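How I Pack a Week of Snacks in One Go

I used to buy snacks the expensive way, which means hungry, at a gas station, with a drink I didn't even want. Then one January I added up my receipts and got to 58 dollars for a single month. On chips! So now I do a snack session every Thursday night, and it takes me less time than a sitcom.

First thing, look at what you already have. Pull everything out of the cupboard and check the dates. I always find a granola bar from another era back there, plus half a sleeve of crackers that somebody (me) didn't close. Toss the stale stuff and put the rest in one pile.

Next, figure out how many snacks you need. I eat one mid-morning and one around four, five days a week, so that's ten. If you have kids, do this part with them or you'll be packing raisins that come right back home in the bottom of a backpack.

Now shop for the gaps. I go to Andreadis, the little grocery on my side of town, where the nuts are sold by weight and they don't mind if you only want a scoop. Big bags are usually cheaper per ounce, but do look at the shelf tag, since I've been fooled by a "family size" more than once. Single bags are fine too. I keep a few for car days when I know I won't have a free hand for a container.
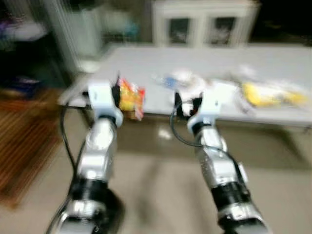

Then comes the portioning. Put your containers out in a row with the lids off and fill them all with one thing at a time, so all the pretzels, then all the nuts, then all the dried fruit. Going container by container is how I used to do it and it took forever. I use a quarter-cup scoop for nuts and a half-cup for anything puffy. You don't have to be fussy, just close.

Keep the dry things away from the damp things. Apple slices in with crackers will give you sad crackers by lunchtime. I put fruit in its own small tub and squeeze a bit of lemon over it, and cheese goes straight to the fridge.

Once they're full, snap the lids on and stand everything in one bin at the front of the shelf. Mine is an old shoebox with a paper label, so don't go buying anything fancy. Fridge snacks get their own corner by the milk.

Last step, grab two on your way out the door. I leave a sticky note by my keys, because I have packed ten beautiful snacks and left all ten at home. If there are any left the following Thursday, they go first in the new lineup, and I buy a little less of that kind.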